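Robotics Wiki > Software > Manipulation > Bimanual planning

Istosar (planner)

Istosar is a task and motion planning package for two-arm robots that handle cloth. It was written at Nendwood, a small robotics software firm, and is best known for its garment-hanging module.

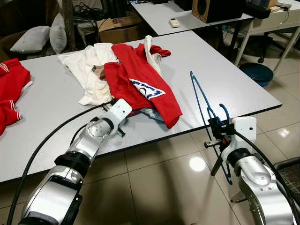 Overview

Istosar sits between a perception system, which reports where garments and tools are, and a low-level controller, which moves the joints. It takes a goal such as "red jersey on hanger" and returns a sequence of timed motions for both arms. Most of the work it was built for has one arm holding a rigid tool, usually a clothes hanger, while the other takes hold of a soft item on a table. The two tasks have very different demands. A hanger keeps its shape and can be tracked as a rigid body once it is grasped, while a crumpled shirt has no fixed shape and has to be looked at again after nearly every move.

The package is written in C++ with Python bindings. It does not include a learned policy, although one can be plugged in as a skill (see Skills).

History

Work began under Khalil Hourani, who had earlier written a collision checker named Dradus. The first version of Istosar was a thin layer over Dradus and could plan for only one arm at a time. The second arm was parked and treated as an obstacle. Jurgita Ots rewrote the core so that both arms share a single clock, and this became version 2. Version 3 added the garment state estimator by Melaniia Hrytsenko and dropped support for the old text-based scene files. A converter for those files is still shipped in the tools folder.

Architecture

Scene graph. Objects are stored as nodes with a pose, a shape and a type. Rigid nodes carry a mesh. Cloth nodes carry a point set of up to 700 points and a list of grasp candidates along visible edges. Garments lying on top of one another are kept as a single pile node until the estimator can tell them apart.

Task layer. The goal is broken into steps by a symbolic search. Typical steps are grasp, lift, spread, insert and release. If a step fails its check, the search starts again from the current state of the scene graph and not from the beginning of the task.

Motion layer. Each step is passed to a sampling planner that treats the two arms as one system. Clearance is 20 mm by default between the arms and 6 mm between a gripper and the table, since edge grasps need the fingers almost flat against the surface. Planning time is capped at 300 ms per step. When the cap is reached, the arms hold position and the step is queued again with a new random seed.

Cable model. External cables are modeled as loose chains fixed at points set in the robot file. The model is coarse and is meant only to stop a cable from being pulled tight or swept through a pile. Ketsara Kongkaew added it in version 3.

Skills

A skill is a short routine with a start condition, an end condition and a timeout. The built-in set includes edge grasp, two-point lift, hanger insert and collar search. Users can add their own by writing a single Python class. Skills that wrap a learned policy must declare a workspace box, and the motion layer stops the arm if it leaves that box.

Tooling

Recorded runs can be replayed in a viewer called Matar, which shows the planned path and the measured path side by side. Matar was developed separately by Anas Saab and can read logs from other planners. It has no live mode.

Limitations

Istosar assumes a fixed base and a flat table. Piles with several garments of the same color are often split wrongly, and the estimator has trouble with a sleeve that is folded inside the body of a shirt. Long hangers that reach past the table edge must have their full length entered in the tool file – the default file covers only the hook and shoulders, and the planner will not check the rest for collisions.

See also

Dradus
Matar
Cloth state estimation
Dual-arm coordination

Filed under: Motion planning, Deformable objects, Two-arm robots

Last edited May 29, 2025 | Contact the editors | Text may be reused with credit | Back to top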